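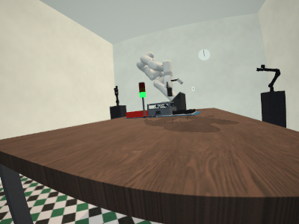

Our sim cell at the moment. White arm over the fixture, signal on green.

Arm stops above the fixture when the signal goes green - what are we missing?

Posted by Deisy Cuervo, May 2023

I help run an after-school robotics club, and this term we are doing the Dulgate challenge entirely in simulation, on the grounds that the school can't break what it doesn't own. The task is simple on paper. A little stack light goes green, the white arm comes down over the grey fixture, the gripper picks up one part, and the part goes in the red box. The two black arms at the back of the room belong to later rounds and have no program yet.

Our arm waits for green, moves over the fixture, and stays there. No error message. The log says "target reached," which is generous of it. We have tried slowing it down, speeding it up, and swapping the student at the keyboard. If we run the down move by itself from the console, it works fine. In the full program it never happens. The students have put in 35 runs and have begun to talk to it.

The light check is in a loop at the top, then the approach move, then another light check, then down. Kaewsai (our team, named by vote, don't ask) has to submit in 5 days.

Nighat Jatoi

Have you tried reinstalling? Fixed it for me last year, although I think mine was a different problem. Also the table looks nice, what wood texture is that?

Napaporn Suwannarat

It's your second light check. I would bet my lunch on it.

In the Dulgate starter files the signal is an event, and reading it uses it up. Your loop at the top reads green and goes on its way. By the time the arm has made its approach, the second check is asking for a new green, and the lamp has no plans to send one. The lamp still shows green on screen because the display and the event are separate things. My students lost nearly 2 weeks to this and learned some new words.

Read the signal once at the top, save it in a variable, and have the second check look at the variable. If your rules say the arm must stop when the light changes, there is a separate call for the current state. It's on the second page of the signal section, under a heading that suggests it is about colors.

While you're in there, look at the height of your approach point. Yours looks low to me, though it's hard to tell from that angle. We raised ours a bit and stopped clipping the fixture on the way in. And save a copy of the file before anyone "cleans it up."

Kulap Khamphan

What Napaporn said. One more thing: if you use the Vadard gripper package, it has its own wait-for-signal switched on by default, so you can fix your program and still get the same hang. Look for wait_on_close in the settings and set it to false. We found that one the night before we submitted.

Deisy Cuervo

It was the second check. Then it was the Vadard setting. The arm now goes down, picks up the part, and drops it next to the red box, so I'll be starting a new thread. Nighat, no idea about the wood, it came with the room.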